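Werkstatt > Laborbuch > Zweiarmplatz Tedesco > Störungen

Diese Seite verwendet Cookies. Mit der Nutzung erklären Sie sich einverstanden. [OK] [Mehr erfahren]

19. Apr. 2019

Tedesco, linker Arm, schon wieder Schutzhalt. Diesmal mitten in der Bewegung, Ellbogen oben. Meldung am Controller: Encoder Handgelenk, Timeout. Not-Aus gedrückt, Arm von Hand weggeführt, Bremse hält. Keiner in der Nähe, nichts kaputt.

Log durchgesehen: 7 Aussetzer seit heute früh, alle links, rechts keiner. Im Februar hatten wir das schon mal, da Stecker am Controller nachgesteckt und gut. Heute Stecker geprüft, sitzt, Verriegelung zu. Also nicht das.

Versuch 1: Geschwindigkeit auf 61 % runter. Aussetzer kommt trotzdem, nur später.
Versuch 2: Greifer ab, Arm leer gefahren. 400 Zyklen ohne Fehler. Hm.
Versuch 3: Greifer wieder dran, Kabel mit der Hand leicht auf Zug gehalten (Arm steht, Antriebe aus!!). Sofort Timeout. Reproduzierbar.

Verdacht damit: Kabelbruch oder Wackler am Abgang Handgelenk. Die Biton-Leitung ist eigentlich schleppfähig, aber der Biegeradius da oben ist Mist, hab ich damals schon gesagt. 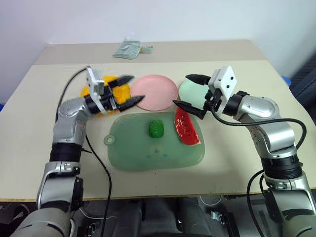

Kabelführung links ist das Problem, wir haben keine richtige Zugentlastung und das Ding arbeitet bei jedem Hub gegen sich selbst. Rechts geht das Kabel in einem Bogen vom Handgelenk weg zur Tischkante und dann runter, links läuft es am Arm entlang und hängt vorn über die Kante. Also links auch Schlaufe legen, Schelle ans Handgelenk, zweite weiter unten. Vorne darf nichts mehr über die Kante hängen, wer da mit dem Fuß reinkommt reisst den Stecker mit.

Noch offen:
- Ersatzleitung bei Netonen bestellen, Nr. 49 aus der Liste, gleich zwei
- alte Leitung durchmessen, nicht wegschmeissen!
- Schutzhalt-Verhalten mit Dadance klären: warum quittiert der Controller nach Timeout von allein? Das darf er nicht. Bis dahin linker Arm GESPERRT, Schlüssel steckt nicht, liegt im Schrank
- Schneidbrett-Ablauf solange nur mit rechts fahren, wenn überhaupt

Nachtrag: Leitung gemessen, eine Ader setzt beim Biegen aus, knapp hinterm Stecker. Bleibt gespert bis die neue da ist.

Letzte Einträge
Tedesco: Stecker Controller nachgesteckt
Greiferfinger rechts getauscht
Dadance: Update, Fehlerliste
Biton-Leitungen, Bestand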